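Narix folding cell, bench notes
March 14, 2021

Returns area, Grinavgate site. Cell has been running next to the two manual benches since the last firmware change. Batch 1334 today, mixed dark garments, all unlabeled on the outer face.

Cycle time is set to 22 s per fold. Manual bench does the same fold faster on plain items and slower on anything with cords or straps. Left the setting alone. The limit at present is the reject tray - one person clears it, refolds by hand and logs the cause, and the log takes longer than the refold.

Changed the order of work for the afternoon run. Operator now sorts by color before loading instead of by size. Dark items go through as one block with exposure raised to 600 on the Gistetti controller. Edge finder had been losing the inner creases on near-black cloth and treating a bunched piece as a single layer. Gridded cloth stays on the table for both blocks. 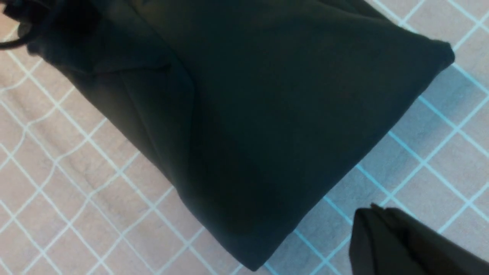
Wrist camera, dark item on grid cloth. Outer edge at lower right is clear, diagonal crease at left. Cord at top left corner.

Outer edges are not the problem with this kind of item. Cords are. The model has no class for them, and a grasp point near a cord should go to reject until it does. Added a keep-out margin of 30 mm, entered by hand. To be replaced when Hodžić send the new build, promised for July.

Staffing side, for the shift leads: the bench job has changed more than the count of people. Folders used to rotate every hour between folding and packing. Now one of them stays at the cell for the full block, mostly loading and watching. Two have asked for the old rotation back. No technical reason against it, the restart procedure fits on one card. Card needs rewriting first - step four still refers to the old stop button.

Open:
Grid cloth wrinkles when items are dragged. Try clips on the long sides.
Reject causes: cut the list to five codes.
Check whether the margin sends too many hooded items to reject.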